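**Kancombe puts two robots on the evening reset, and gives its staff the evening back**

NILACH, July – for immediate release
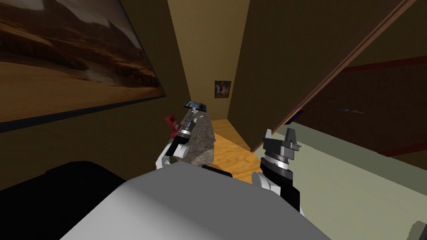
## What is being announced

Kancombe, which looks after furnished short-stay apartments in Nilach, will put two two-armed robots to work this month on the part of the job its staff like least. The company calls that part the reset. The staff have other names for it, and those have been left out of this release.

The reset comes after the cleaning. Somebody goes back through an apartment and puts the small things where they belong: phones left behind, remote controls, boxes, keys, the odd single earring. It is light work, it is dull work, and until now it has been done at the end of a shift by people whose feet hurt.

The robots come from Zabala. The software that plans their routes and rehearses their tasks is called Studomik, and the view at the top of this release was rendered in it. It shows a job from the robot's own side, with a hallway ahead, a door standing open, a phone-like object lying flat on a stone block, and the left gripper reaching forward near a small red item. The right gripper is open and empty, a state the reset crew will recognize from the last half hour before going home.

## Why rehearse it first

Every apartment is modeled before a robot rolls into it. Kancombe manages 60 of them, and no two were furnished by people who agreed about anything. There are doors that swing the wrong way and tables that are mainly ornamental. Running the work in simulation lets the company find out that an arm will catch on a door while the door is still made of numbers.

Each task is run 100 times in Studomik before it goes on the robot's list. If the arm bumps something, drops something or gets stuck, the task stays with a person until it has been fixed. Several tasks have stayed with a person. Folding the end of the toilet paper into a point was tried in spring and will not be mentioned again.

## What changes for the people

Kancombe has 16 people on its reset crew. All of them keep their jobs and their pay, and this is written into their contracts, where it is harder to forget than in a press release.

What changes is the day. The late reset, which used to start at 8 p.m., goes to the robots. The crew moves to an earlier shift and takes on work that used to be squeezed in or skipped: small repairs, checking what needs replacing, and answering guests who cannot find the light switch. Two crew members at a time will also act as robot leads, which means they watch the robots' progress on a screen, step in when one stops, and decide whether it was the robot's fault.

Training for the lead role is paid and takes place during working hours. Everyone on the crew will get a turn, and anyone who would prefer never to speak to a robot may say so and be left in peace. The first group asked for one change, which was made: when a robot needs help, it now sends one message and waits. The earlier version sent a message every minute, a habit the crew felt was already well covered by management.

The crew also has the last word on what the robots may touch. Anything that looks personal – letters, medicine, photographs, children's drawings – is left alone until a person has seen it. A robot that is unsure stops and asks. The company admits it would like to see this more widely adopted.

## What the robots will not do

They will not work in an apartment while a guest is in it. They will not make beds, at least not to a standard anyone would want to sleep on. They are slow, too. A person can reset a living room while a robot is still making up its mind about a coaster, and Kancombe has no plans to hurry them. The point of the late shift is that the robots have all night and would not otherwise be doing anything with it.

## Next steps

The robots begin in one building in Nilach and will stay there through the fall. The crew will then review the trial and vote on whether the late shift stays automated. Kancombe has agreed to follow the result, having first asked whether it had to.

Requests for interviews, visits or rendered material from Studomik can be sent to the Kancombe press office in Nilach. The office is open until 4 p.m. and has not been automated, so please allow for lunch.

**About Kancombe**

Kancombe manages and maintains furnished apartments for short stays in Nilach. Zabala builds two-armed service robots for indoor work and supplies the Studomik planning software used in this project.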